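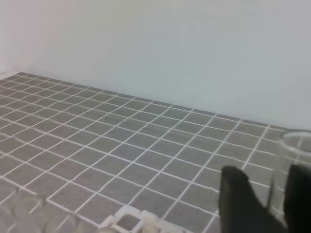 Virnow wrist kit on three weeks' loan: what we liked and what we would ask before paying

June 2, 2025
By the newsletter desk, Toltotham

Many of you asked in January if we could try one of the small arm kits that are sold now for counters and benches. The choice fell on the Virnow kit, mainly for a practical reason: the dealer, Ogola, was ready to lend it for three weeks without a deposit, and the other two dealers did not answer our letters. We paid the return shipping ourselves. Ogola did not see this text before you.

The kit comes in two boxes. In the first one is the arm with its clamp. In the second one are the two-finger gripper, the wrist camera, the power supply, the cables and a printed manual of 174 pages. The software is downloaded, and for this you must open an account, also when you have only borrowed the kit. I did not like this. The account asks for a phone number and there is no way to leave the field empty.

Mounting took us one long evening. The clamp is strong but it wants a straight edge with free space under it, and a counter with a rounded front lip is a problem. We put a piece of rubber between and it held. The camera cable must go through a small guide at the wrist and then back along the arm, and the drawing in the manual shows the guide from the wrong side. If you follow the drawing, the cable is too short when the wrist turns fully. We took it out and started again. Please look at the photo on the last pages of the manual instead, that one is correct.

The camera sits very near to the gripper, so it always has the fingers in its view. I found this strange on the first day and useful on the second. When you teach a movement by hand, you see on the laptop exactly how the fingers stand to the cup, and you can correct by a few millimeters. The disadvantage is that the camera sees only what is in front of the wrist. What stands to the side is half in the view or not at all. For a whole view of the work surface you need the second camera, on a stand, and it is not in the price.

We did the trial on gray tiles with white grout, and I am glad about it, for the demonstration video on the dealer's page has only a plain mat and a plain mat is easy for any camera. The Virnow software has a step called "surface learning", in which the arm goes slowly over the empty surface before you start. With tiles you should do this step twice. After the first time the software still took some grout lines for edges of an object and the arm stopped above nothing and waited. After the second time it did this only rarely.

Now to the tasks. I will be short with the easy ones. Solid cups with a matte color were no problem. Light plastic holders and racks were also good if the fingers came from above, less good from the side, where they caught on the openings. Clear glass was the difficult one, as everybody had warned us. The camera sees the tiles through the glass, and what remains for it is the rim and some reflections. In our test with a clear cup we let the arm try 10 times and it took the cup correctly 8 times. In the other two it closed the fingers beside the cup and reported a success. It broke nothing, but a wrong report is for me worse than a failed grip. You come back and believe that the work is done.

There is a setting called "confirm grip" which compares the finger distance before and after closing. It is switched off when you receive the kit. Please switch it on. It makes each grip slower by a moment, and I do not understand why it is not on from the start.

With soft things the matter is different. A folded cloth or a sponge changes its form under the fingers, and the force setting is more important than the position. The lowest setting lets the cloth slip out, and the next one is already fine. More than this is not needed. What costs you more time is the speed: if the arm travels quickly past a large light-colored thing, the camera picture becomes smeared and the software loses the edge it should aim at. At half speed it keeps it.
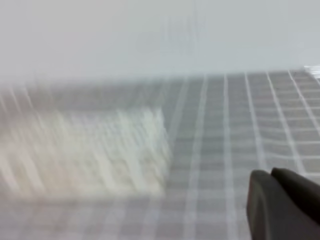 One reader wrote to us that he bought the kit last winter and has kept it at half speed since the first week, and that he would have returned it if the dealer had not told him by phone to do so. He also wrote that the fast mode is in his opinion there only for the brochure. I would not go so far – with solid cups the fast mode worked well for us – but for cloths and sponges I agree with him completely.

The noise I can describe only in comparison. It is quieter than a dishwasher and more irregular, so you notice it more. In the evening with the door open one can hear it from the next room. The arm gives also a short beep at the end of each task, and the volume of it can be changed only in the account on the web, not on the arm.

About service. We telephoned Ogola two times and wrote once. On the phone they were friendly and knew the product well. The written question, about replacement pads for the fingers, was answered after the loan was finished. The pads are a wearing part and they are sold only in sets, together with screws that you already have. The warranty is for one year and does not include the pads or the cable. The cable is the part I would worry about most, as it bends with each turn of the wrist.

For whom is it then? If you have a small workshop or a teaching kitchen and you want to show people how such an arm is taught, I can recommend the kit. Teaching by hand is really good, even a person without any preparation understood it before the coffee was ready. If you hope for an arm that clears the counter alone while you are out, please wait for a later version. And if you wish to use it near glass, ask the dealer to let you try with your own glasses and on your own surface. They agreed to this when we asked, although it is not written on their page.

One more thing which I forgot above. The software writes a log of every task, and this log can be saved as an ordinary text file. It is long but readable, and it was in this file that we found the two wrong reports.

Our loan kit has gone on to the group in Nonholm. They want to test the second camera, and their notes will be printed here when we have them.

Comments (4)

Did you try to put a bit of tape on the rim of the clear cup? On a different arm this helped me a lot. Not pretty but it works.

Reply from the desk: We did not try it, the kit was already packed when the idea came up. I have passed it on to Nonholm.

The phone number thing is what stopped me from ordering. I asked Ogola if I could use the kit offline and they said yes after the first login, but the first login still wants the number.

Thanks for the tip about the cable guide. Mine has been threaded the wrong way since I got it and I thought the wrist was faulty. Is the photo you mean also in the download version of the manual? I can't find it.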